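Chapter 7
Cloth, Water and Air: How Household Textiles Work
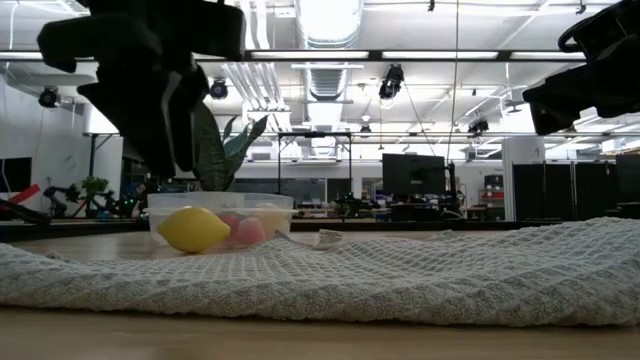 Figure 7.1 A textured towel with a waffle-like weave, spread on a wooden tabletop. A lemon and a clear plastic container sit behind it.

Pick up the nearest towel and look at it closely. Really closely – hold it near a window and tilt it. You will probably find hills and valleys, loops or ridges, maybe a small grid. Those shapes do a job, and by the end of this chapter you will be able to look at a piece of cloth and make a good guess at how much water it can hold, how fast it will dry and how long it will last.

Chapter 6 followed a single cotton fiber from the field to the spinning frame. Now we get to put thousands of those fibers to work! We begin with plain weave, the simplest pattern there is, in which each crosswise thread (the weft) passes over one lengthwise thread (the warp) and under the next. From there we move to twill, then to terry with its loops, and then to my own favorite, the waffle or honeycomb weave. In a waffle weave some threads are allowed to "float" over several others before they are tied down again. When the cloth comes off the loom and relaxes, the floats pull in and the fabric buckles into little cells with raised walls. A flat sheet of thread turns into something with depth, and it does so all by itself.

Why does depth matter? Water moves into cloth through narrow gaps between fibers, drawn along by capillary action, the same effect that pulls water up a thin straw. More gaps mean more places for water to go. But drying depends on air reaching the wet surface, and a cell with open space in the middle lets air in far better than a dense mat of the same weight. Weavers worked this out by hand and eye long before anyone wrote down an equation for it.

The case study for this chapter comes from the Etthorpe mill in Ciddale, where Keith Sheehan spent most of his working life as a pattern drafter. His notebooks hold 161 weave drafts, many of them small changes to the same honeycomb. One of them, which he named Flatine, used shorter floats so that the cells stayed shallow. Another, called Venter, had deep cells and was woven with 1,987 warp threads across the full width of the loom. We will draw both on squared paper in Section 7.3, and you will see how moving just one tie-down point changes the whole surface. It's a wonderful thing to watch happen under your own pencil.

Before you start Section 7.1

Find three pieces of cloth at home that feel different from one another. Cut a strip from an old rag of each kind, hang the strips so that the ends touch a dish of colored water, and mark how high the color has climbed after 20 minutes. Keep your strips and your notes. You will need them again for the drying test in Section 7.4.

Key terms: warp, weft, float, plain weave, twill, terry, honeycomb, capillary action, tie-down point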